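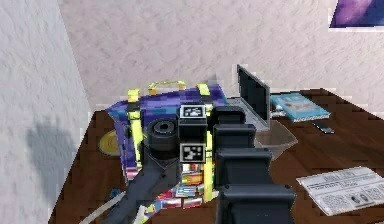 I've been meaning to get myself over to the Skunduson open day for ages, and this fall I finally did it. If you don't know them, Skunduson is the small robotics outfit on the second floor of the old Castaño building, over the tile showroom, and once a year they push the desks back, put out cookies and let anyone wander in. I was expecting a big arm behind a fence. What I got first was a make-believe living room on a screen, with a black robot arm reaching over a table at a purple and blue backpack with bright yellow straps, a laptop sitting open behind it and a newspaper down in the corner. The whole room is computer-made, down to the grain in the wood, and the arm practices in there for hours before anybody lets it near a real bag.

The person running the demo was Rosalie Zürcher, who moved over from packaging machines in January and talks about twice as fast as I can write (sorry, Rosalie, if I've mangled anything). The software is called Plandov. It's their own, and she told me it started as a way to test one kitchen shelf and sort of grew furniture. You pick a room, you pick the stuff that goes in it, and then you tell the arm what you want moved. Every time you restart, you can have the stuff shuffled, so the arm doesn't just learn one table by heart.

I asked why a backpack, when you could start with something easy like a block. She said blocks are what they started with, and everyone got bored! A backpack flops. The straps go one way and the bag goes another, and if you grab the wrong bit the whole thing rolls away from you. I have fought with my kid's backpack enough mornings to feel some sympathy for the arm there.

There were 20 of us on the afternoon tour, which was more than the room wanted to hold, so they split us up and gave each group four tries at picking a spot for the arm to grab. You clicked on the bag, the arm went for it, and everybody leaned in. Our group managed two good lifts. The other two, well, one of them shoved the bag along the table while a little boy next to me yelled "push it off, push it off," and the last one just sort of petted it. I picked that one. I was very sure about it, too.

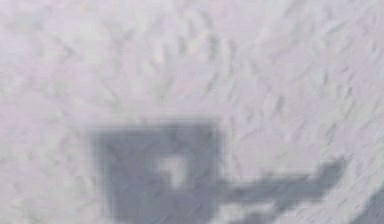 Something I hadn't thought about at all was how much of the work is about seeing. Hortensia Cuervo does the camera side of things, and she had her own corner set up with a stool and a bowl of pretzels. She explained that a robot can have a perfectly good picture of a room and still not have much to go on. Plain walls are hard. Shadows are hard, especially the arm's own shadow, because it moves when the arm moves and can look like a thing that's worth paying attention to. So in Plandov they put the shadows in on purpose. Her first version of a room had no shadows anywhere, and she said it looked very clean and taught the arm very little.

She also answered a question I'd had since I walked in, which was what the square black-and-white tags on the arm's wrist are for. They're markers. A camera can pick out the pattern and work out where the wrist is and which way it's turned. I had decided they were some kind of shipping label and I'm glad I didn't say so out loud.

Hortensia let a few of us pick what direction to look from, and that was the part where I lost track of time. You can swing around to the side, back up, tip down toward the floor. It's a bit like being a ghost in somebody's vacation rental. One woman in our group, who I think sells furniture, kept asking where the armchair was from, and had to be told more than once that it wasn't from anywhere.

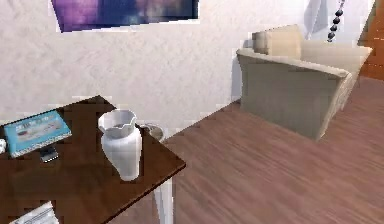
What she wants next, Hortensia said, is more clutter. Real homes have mail on everything and a charger lying where it shouldn't be, and an arm that only knows tidy rooms is going to have a rough first day. They've been asking people at the open day to write down what's on their own coffee table right now, and those lists go up on a board by the door. I put down a tape measure, a half-eaten bagel and five library books, one of them overdue. Somebody above me had written "cat (sleeping)" and I would love to see what the arm makes of that.

I did ask when any of this is going to be in my house folding my towels. Rosalie laughed and said not to cancel any plans. Right now they're working on getting what the arm learns on screen to carry over to the real one, which lives in the back room and was switched off for the day while they changed a cable. So I only saw it standing there, and it's smaller than I'd pictured – about as tall as my nephew, who is in third grade.

Afterward a bunch of us ended up across the street at Dilletti for coffee, still arguing over where you should grab a backpack. My vote is the handle on top, and I'm sticking with it even after the petting incident. The next open day hasn't been set yet, but Rosalie says there's a sign-up sheet at the front desk and you can add your name any weekday before five. Go early if you want the stool by the pretzels.

Last updated: October 13, 2025

Home | News | Visits | Back Issues | Contact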